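Robotic Disassembly at the Carrasco Facility: The First Months

Last updated 2023-02-21

When I began writing on this site, my intention was to record the practical side of managing an electronics refurbishment department. Most entries have concerned intake procedures, storage and the resale of parts. The present entry concerns a change that has affected my colleagues more directly than any of those subjects, and I have taken some care to set it down fairly.

In January, Hosteo began using robot arms for part of the desktop disassembly work at its Carrasco facility. The decision was announced to staff in writing before the equipment was installed, and a meeting was held for each shift. I attended both meetings as supervisor of the disassembly department. The views expressed below are my own and should not be read as a statement by the company.

The work before the change

The Carrasco facility receives retired office computers from schools, insurers and local government offices. A typical contract covers 200 desktop towers, and the largest we have accepted covered 1,202. Each tower is opened, inspected and either repaired for resale or taken apart for usable components. Hard drives are removed under a separate procedure, as the customer must receive a signed record for every drive by serial number.

Under the former arrangement, a technician carried out the whole sequence at one bench. The technician opened the case, released the drives, pulled the memory, removed the processor and sorted the parts into trays. The work was steady and required good judgment, but it was also hard on the hands and wrists. Drive latches and memory clips are small, and pressing them several hundred times in a week has consequences. Requests for lighter duty came most often from the people with the longest service.

What the arms do

The new station was designed with Cisura, a contractor that had previously supplied our conveyor equipment. It was planned for desktop towers only. Laptops and all-in-one machines continue to be handled entirely by hand, and I do not expect that to change this year.

A technician prepares each tower and lays it on its side on the bench with the interior facing up. The technician also decides whether the unit is suitable for the station at all. Cases with bent panels, missing latches or unusual drive mounts are set aside. The drive area is then assigned to the arm, while a person remains responsible for checking the cables and the board.

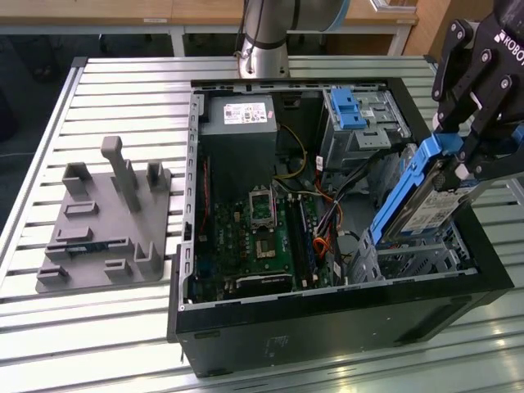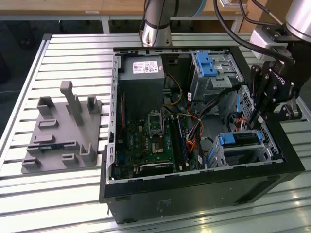 What has changed for staff

No position was eliminated when the station opened. I record this plainly, as it was the first question raised at both meetings and the one I am still asked most often. Two technicians moved from the manual benches to the station, and their pay grade was reviewed after the move. Both had applied for the assignment.

The nature of their day is different. A technician at the station spends less time pressing clips and more time inspecting, deciding and correcting. Some have found this a relief. Others have told me that they miss having a tower to themselves from start to finish, and that watching a machine perform a task they could complete quickly is more tiring than the task was. I consider this a serious observation. We have responded by rotating the assignment so that no one remains at the station for a full shift.

Celeste Maldonado, our senior technician, wrote the acceptance rules that determine which towers go to the arms. She began with a short list based on the manufacturer and model. Within the first weeks she replaced it with a list based on the condition of the latches and the routing of the cables, having found that two towers of the same model could behave very differently after years under someone's desk. Her list now hangs at every bench — including the manual ones — and new employees are trained from it.

There has also been a change in how knowledge is shared. Experienced technicians used to carry a great deal of information about particular cases without any reason to write it down. The station requires that information in a form other people can use. Several technicians have since been credited by name in our internal procedures, a practice I intend to continue.

Matters still open

Speed remains a sensitive subject. The station is slower than an experienced person on a straightforward tower, and management has agreed not to compare individual technicians with it. I have asked for that agreement to be placed in the staff handbook. As of this writing it exists only in the meeting notes.

Training is the second matter. The present course was written for people who already know the manual work, and we have no suitable version for a new employee who would start at the station. My preference is that every new technician spend time at a manual bench first.

Finally, our sister facility at Pristidton has asked for our procedures before its next contract of 1,000 towers. I have sent them Ms. Maldonado's rules and the training outline, with a recommendation that their own technicians be consulted before any floor plan is drawn. They are expected to visit Carrasco in the spring, and the technicians from both shifts have been invited to meet with them.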